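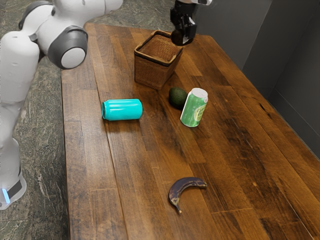
그림 1. 시뮬레이터 안의 작업대, 시작 상태. 바구니는 비어 있고 그리퍼가 그 위쪽에 와 있음.

8월, 공개 시연 준비와 당일 기록

오늘 손님들 돌아가시고 나서 바로 적는다. 내일이면 또 반은 까먹을 테니 길어지더라도 다 적어 두기로 했다. 지난봄 방문 때 메모를 너무 짧게 남겨서 나중에 무슨 말인지 나도 못 알아본 일이 있었다. (그때 "케이블 주의"라고만 써 놨는데 어느 케이블이었는지 아직도 모른다.)

오전 9시 조금 넘어서 문을 열었고, Mirkell 쪽에서 오신 분들이 먼저 도착했다. 예정보다 이른 시간이라 커피도 못 내린 상태였는데 다들 괜찮다며 의자를 직접 펴 주셔서 참 고마웠다. Gopinath Shenoy 씨가 인사말을 하고, 나는 옆에서 Varley 장면을 미리 띄웠다. 인사말은 5분이라더니 15분을 넘겼다. 그래도 우리가 왜 실물보다 시뮬레이션을 먼저 돌리는지 차분히 설명해 주어서, 뒤에서 내가 할 말이 많이 줄었다.

시연 과제는 늘 하던 대로 테이블 위 물건을 바구니에 담는 것. 바나나, 아보카도, 캔 두 개. 청록색 캔은 눕혀 놓고 초록색 캔은 세워 둔 배치로 시작했다. 초록 캔과 아보카도가 거의 닿을 만큼 붙어 있는 게 이 배치의 어려운 부분인데, 손님들은 의외로 바나나에 관심이 많으셨다. 색이 너무 익었다고, 저걸 꼭 담아야 하느냐고 누가 물어서 한참 웃었다. 텍스처는 Portela 묶음에 있는 것을 그대로 썼고, 껍질이 거의 검게 나오는 버전이다. 노란 것으로 바꿀까 하다가, 지난주에 조명을 바꾸고 나서 어두운 물체 인식이 어떤지 나도 궁금하던 참이라 그냥 두었다.

시연 전까지 돌려 둔 기록을 여기 옮겨 둔다.
- 전체 시도 382회
- 네 개 모두 바구니에 담은 시도 247회
- 한 회 제한 시간 700스텝
- 손님 앞에서 돌린 것은 30회, 이 숫자는 위 382회에 넣지 않음

실패한 시도는 아보카도 쪽이 제일 많다. 손가락이 내려가면서 초록 캔 옆면을 먼저 건드리고, 캔이 밀리면 그다음부터는 위치 추정이 조금씩 어긋난다. 누운 캔은 걱정했던 것보다 잘 잡는다. 손가락 방향만 캔 축과 맞으면 거의 문제가 없었고, 굴러간 경우는 대개 접근 속도를 올려 본 설정에서 나왔다. 바나나는 주변이 트여 있어서 접근은 쉬운데, 끝쪽을 잡으면 옮기는 동안 빙글 돌아서 바구니 테두리에 걸린다. 가운데를 잡도록 후보 점수를 손봐야겠다.

점심 지나서 Sharada Kaimal 씨가 Godis에서 학생들을 데리고 왔다. 학생들이 질문을 정말 잘한다! 바구니를 반대쪽으로 옮기면 어떻게 되느냐고 해서 그 자리에서 옮겨 봤는데, 팔이 한참 돌아가느라 제한 시간을 넘겨 버렸다. 당황해서 설정 창을 여는 동안 Sharada 씨가 제한 시간이라는 게 왜 필요한지 학생들에게 설명해 주었고, 그 사이에 나는 경유점을 하나 빼고 다시 돌렸다. 두 번째는 담겼다. 박수까지 받았는데 사실 운이 좋았던 것 같다. 같은 설정으로 저녁에 다시 해 보니 절반쯤에서 손목 관절이 한계에 걸렸다.

나뭇결 질문도 있었다. 테이블 상판 무늬를 왜 이렇게 진하게 넣었느냐는 것. 무늬가 없으면 깊이 추정은 편해 보여도 실제 작업대로 옮겼을 때 흔들린다고 답했는데, 말하고 보니 우리도 비교 실험을 제대로 한 적은 없다. 다음 주에 단색 상판으로 한 묶음 돌려서 근거를 만들어 두자.

할 일
- 아보카도와 캔 간격을 조금씩 벌려 가며 재시험
- 바나나 잡는 위치 점수 수정
- 바구니 반대편 배치, 관절 한계 확인
- 단색 상판 비교
- 방명록 스캔해서 공유 폴더에 올리기
- 빌려 온 접이식 의자 돌려드리기

의자는 내가 내일 아침에 가져다드리겠다고 했다. 수레가 필요하다.

댓글 3

메아리: 오늘 잘 봤습니다. 바나나 얘기 꺼낸 사람이 접니다 ㅎㅎ 다음에는 바구니 옮기는 것도 정식 순서에 넣어 주세요.

sk_lab: 학생들이 돌아가는 버스에서도 계속 얘기했어요. 경유점 빼기 전 설정 파일도 받을 수 있을까요? 수업에서 두 개를 나란히 보여 주고 싶습니다.

공구함: "케이블 주의"는 아마 비상정지 스위치 쪽 연장선일 거예요. 그날 제가 걸려 넘어질 뻔했거든요. 수레는 2층 창고에 있습니다.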